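Print
E-mail

# Tirnik cell: setup and upkeep

Last touched July 25, 2019. Earlier notes were kept in someone's head.

## Before a run

- Line the bin up with the blue tape. The tape is right. You are wrong.
- Check the yellow hose at the wrist joint. Five cable ties, no heroics.
- Jog through all 21 poses at low speed and watch the thin black wire to the gripper. It snags on pose 4.
- Pendants go behind the table. Bring them back there too.

## Upkeep

Regrease in August. Gripper pads last almost 41 hours, less if Rozīte's test set is in the bin. Put the cutters away before pressing start.
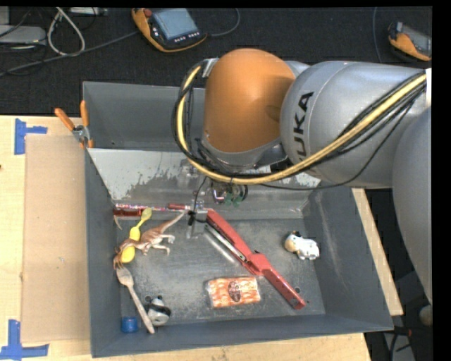

Tirnik, KUKA arm over the gray bin, cutters still on the rim.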